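**Simulated trials and the Bamow checklist**

The revised Bamow checklist lets a lab count simulated runs toward its handling score, provided the scenes are "representative." It never says of what. Oltero's submission lists 3,006 runs, of which 1,819 passed, and every one took place in software. I'd want to see more than 16 on a real bench before anyone signs.

Rule 2 asks for clutter and shadows in each scene. Fine, but a rendered shadow is only as good as its lamp settings, and the checklist doesn't ask for those.

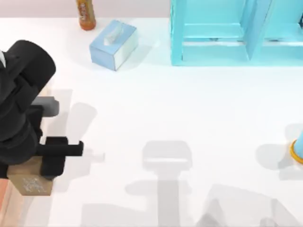 *Last changed: 8 June 2018*

A tissue box, an orange bottle and a cardboard box by the gripper would satisfy Rule 2 as written. Whether they tell us much about a working bench is another question. Comments on the draft go to the Sakai office.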